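Cleaning a light-coloured backpack

Pale bags show everything, and most of them should stay out of the washing machine. The coating on the inside of the fabric cracks and peels after a few hot cycles, and the foam in the straps takes days to dry. Hand washing takes about 40 minutes, plus drying.

Empty every pocket first, including the small one at the back. Turn the bag upside down, shake it out over newspaper and run the crevice nozzle of the vacuum cleaner along the inside seams. 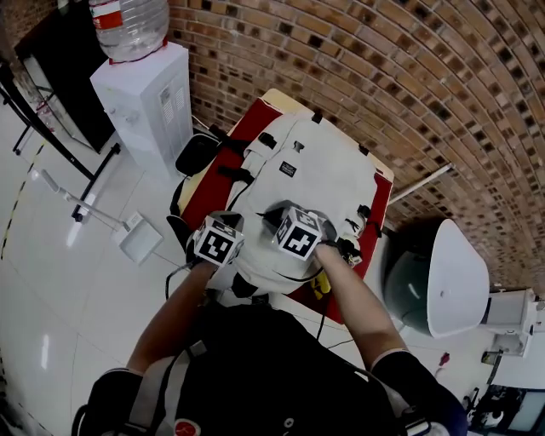 A white backpack with black straps and buckles, laid flat on a table.

Check the care label before wetting anything. If it says surface clean only, stick to a damp cloth and skip the soaking.

For the wash, fill a bath or large sink with lukewarm water and add 3 tablespoons of mild liquid detergent. Avoid bleach, which turns white nylon yellow. Undo all the clips, loosen the straps and push the bag under. Leave it for half an hour, then work over the dirty patches with a soft nail brush. The base and the part that sits against your back usually need a second go.

Ink: dab with surgical spirit on cotton wool, changing the cotton wool often. Test a hidden corner first.

Grease: rub in a little washing-up liquid while the fabric is still dry and leave it for ten minutes before soaking.

Dye from jeans: a paste of bicarbonate of soda and water, left for an hour. Old marks may only fade.

Rinse until the water runs clear. Press the water out with a towel. Wringing creases the coating.

Where to dry it

Hang the bag upside down with all the zips open, out of direct sun. A garage or workshop is fine if air moves through it. Under a bare metal roof, keep an eye out for condensation in December and January, as drips leave grey spots on pale cloth.
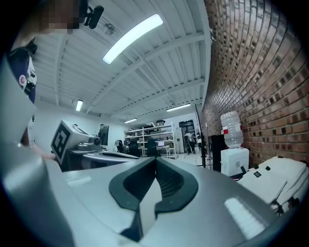

Corrugated metal ceiling with exposed beams over a workroom.

Stiff zips can be eased with a candle stub or a dry bar of soap run along the teeth. Wipe off the excess so it doesn't pick up grit.

Once the bag is fully dry, a fabric protector spray will slow down the next lot of stains. A 500 ml can covers several bags. Spray outdoors in two thin coats.

Tips compiled by Josué Marinho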